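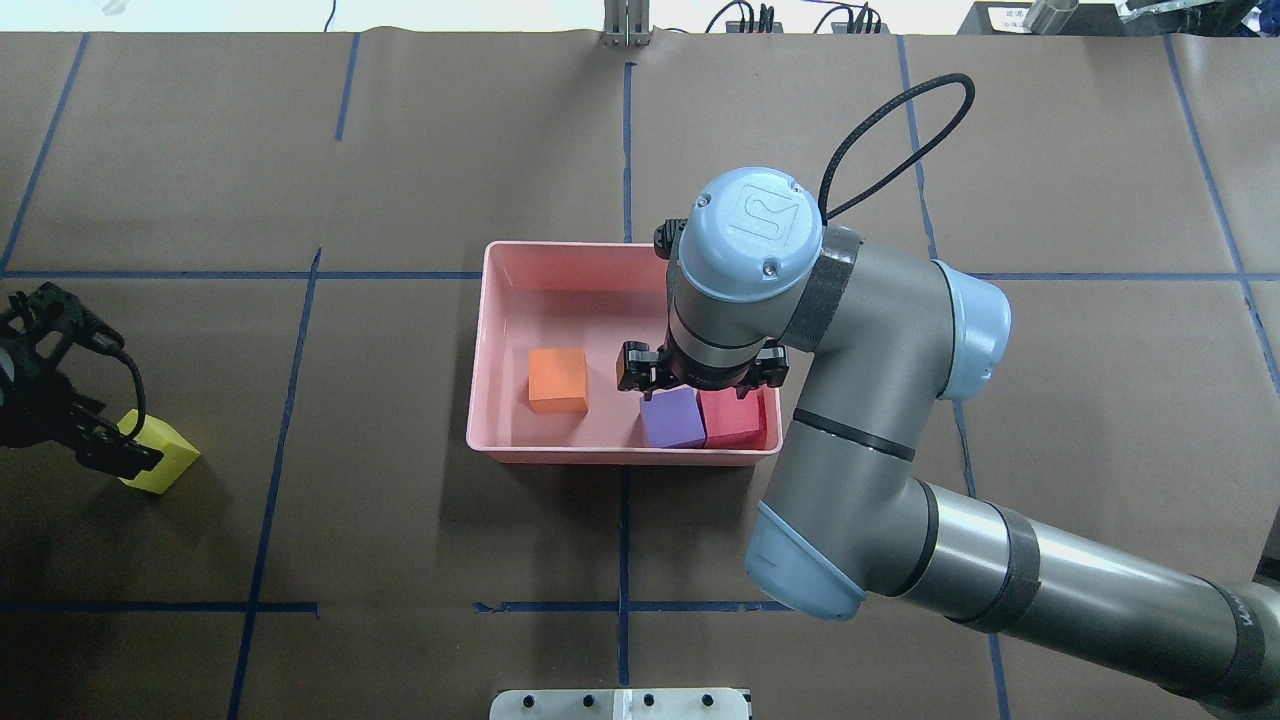

Furkport Color Names
README for the February 14, 2020 release

What it is

A list of what people in Furkport call colors when a paint chip isn't there to correct them. Each row pairs a color value with a name somebody typed into a box. Purple is well represented. So is "purplish," and so is "my aunt's bathroom."

Files

names.csv holds the answers, one per row
chips.csv holds the color values we showed
merged.csv holds both, for people who don't like joins

Columns in names.csv

chip_id: matches chips.csv
answer: as typed, spelling included
answer_clean: lowercase, trimmed, swearing left in
round: 1 or 2. Round 2 was run in June, after we found out round 1 had shown the same orange twice under different ids. Both ids are still there. Removing one broke the Gillden script and we like the Gillden script.

How it was collected

Each person saw 30 chips in random order and could type up to 60 characters per chip. Anyone who wrote "blue" for everything was kept. That is a position, and we respect it.

Screens were not calibrated. If you need calibrated screens, Tóth is a much better dataset and has a much longer license.

Known problems

Red and pink overlap a lot, mostly in round 1.
"Salmon" covers 4 chips that have no business being together.
A few answers are about the survey and should not be used to train anything.
Commas inside answers are quoted. Ultex ignores the quotes and will give you extra columns. We reported this and were thanked for our interest.

License

Use it for whatever you like. Credit is nice. Please don't name a paint after row 60.

To do

Decide what teal is
Fix the header in merged.csv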